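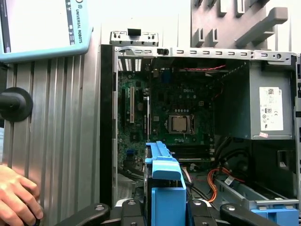

A Dell desktop with the side panel off and the motherboard showing.

Lalit Singhal gets asked the same thing most weeks: is this computer worth keeping? His answer usually starts with another question.

"I ask what they do with it," he said. "If they do email, banking and photos of the grandkids, then nine times out of ten it's worth keeping. People think the machine has worn out. Mostly it's full, or the drive is old and slow."

Singhal has repaired and resold office computers in Itdale for 17 years. Before that he worked for Bansal, an accounting firm in Kovgate, where he looked after the office network and watched perfectly good desktops go into a skip every few years.

"They were leased, and when the lease ended a bloke came with a truck," he said. "I asked once where they went and he said he just drove the truck. I didn't like that much."

He started by taking a few home. His first customers were parents at his daughter's school, and he charged them for parts and nothing else. He now buys retired machines in lots from councils, clinics and small businesses. The largest lot so far was 700 desktops, and he had to borrow a neighbour's hay shed to store them.

Last year he sold or gave away 1764 computers. He knows the number from his invoice book, which he still fills in by hand.

"My daughter wants me to use Prulent for the stock," he said. "She set it up for me. I'll get to it."

The most common repair is swapping a mechanical hard drive for a solid-state one. Next is memory. Singhal said those two jobs cover most of what comes through the door, and both can be done at a kitchen table by anyone who is patient and owns a screwdriver.

"Turn it off at the wall, take the cord out, touch some bare metal on the case before you go near the board," he said. "Take a photo before you unplug anything. I still do that. You think you'll remember which cable went where and you won't."
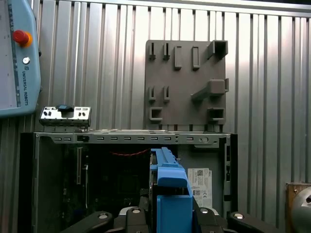

Ribbed metal wall panels, with a square dark grey plate fixed to them.

Not everything can be saved. He won't spend time on power supplies that have failed, and he does not open them. Laptops are getting harder too. Many newer models have memory soldered to the board, and he has seen batteries glued down so firmly that the case bent before they came free.

"A desktop from ten years ago, I can fix nearly any part of it," he said. "With some of the thin laptops, one thing goes and that's the lot. The owner has paid three times as much for it as well."

He would like manufacturers to publish service manuals for every model and sell parts to anyone who asks. He wrote to his local member about it last June and got a polite reply.

Data is the other worry. Singhal wipes every drive before a machine is resold, and drills through the ones that can't be wiped. He said customers often hand over computers with tax returns and passport scans still sitting on the desktop.

"I don't look, but you can't help seeing the file names," he said. "Wipe it yourself first, or ask someone you trust. Don't just leave it on the nature strip."

What he can't sell he strips for parts. Cases and metal brackets go to the scrap yard in Kovgate, and circuit boards are boxed up for a recycler who collects when there is enough to make the trip worthwhile. The scrap money pays for his fuel, he said, and in a good month for lunch.

He has no plans to retire, though he has cut back to four days. The fifth is for the garden, where he is trying to get a lemon tree to fruit.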